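Against the marble-look table

My sister-in-law Areeba Pirzada has been trying to sell me on marble-look for two years. She has it on her splashback, her bathroom floor and a tray she keeps her keys on. When our old kitchen table finally split along the join in December she sent me fourteen links before I'd even dragged it out to the nature strip.

I'm suspicious of anything with "look" after it. Wood-look, stone-look, leather-look. You pay for the look and then spend the next few years being careful with it in case it stops looking. But the old table was gone, I was eating toast standing up, and I said I'd give one a fair go.

The one we ended up with is a Prata, from a place out near the ring road where Eskil Viklund sells what he calls end of range. I asked him end of what range and he waved at the wall. The ticket said 1403 dollars, crossed out, and he knocked another 100 off because I stood there frowning at it, a thing I do anyway. I still think that was dear for a table. He offered me the matching chairs too. I said no to the chairs.

He had a plainer one called the Indilov, in a flat white, and I've wondered since if I should have bought that. Areeba says it looked like something out of a dental clinic. She's not wrong, but I've had perfectly pleasant afternoons at the dentist's front desk and their table never showed a smear.

So, some notes after several weeks, for anyone who's being talked into the same thing.

The shine. My main complaint, and it's a big one. In the showroom, under those dull tube lights, the top looked rich and deep. At home the kitchen door opens straight to the yard, and with the door open at ten in the morning half the table is just glare. I sat down to do the crossword and had to move seats. Areeba suggested a tablecloth. I asked her why I'd bought a pattern to put a tablecloth on it and she changed the subject.

The pattern. I'll be fair here. It's busier than I'd have picked, rust and orange and cream with grey and a bit of green running through, like somebody stirred a paint tin and stopped halfway. It does hide crumbs. It hides them so well that I wipe the whole thing down on faith and then find half a crust with my elbow. I lost a lentil on it for most of a day.

The polish. The shop pushes a bottle of stuff called Mazza, which smells of oranges and costs more than the oranges would. I bought one (weak moment). I did one end of the table with Mazza and the other end with a damp cloth and a drop of dish soap, and then got my neighbour Ruxandra Rusu in to tell me which was which. She picked the wrong end, very confidently. The bottle is under the sink now with the silver polish and the special sponge for the stove.

The legs. Black metal, no complaints. They don't wobble on the tiles, where the old table needed a folded beer coaster under one corner for as long as I owned it.

What lives on it. I had a rule that nothing would stay on the new table between meals. Areeba laughed at this and I should have listened, as it lasted until the first morning. A table near a door collects whatever people are holding when they come in. 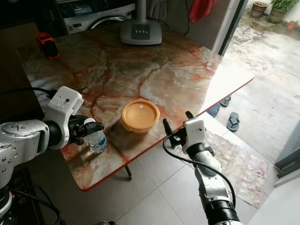 I blame the containers more than anything. The orange ones with the matching lids are Jima, and they came from Lăcrămioara Pascu up the road, who sends food home with people and then wants the container back. Fair enough, they're decent containers and the lids do snap down properly, but you can't return one empty where she comes from, so I'm now in a sort of loop. She sends soup, I send back biscuits, she sends cabbage rolls. I don't see how it ends. They sit on the table because if I put them in the cupboard I'd forget them, and then I'd be a thief.

Water bottles are the other thing. I own a perfectly good glass. I have said this out loud, in the kitchen, to people holding plastic bottles.

Would I buy it again? Probably not at that price, and not for a room with a door on the bright side. If your kitchen is gloomy you might get on with it better than I have. Asnakech Woldemariam at work has a similar one in a basement flat and swears it's the nicest thing she owns, so make of that what you will. She also likes the Mazza, and I've offered her my bottle.

Areeba has started sending me links to marble-look placemats.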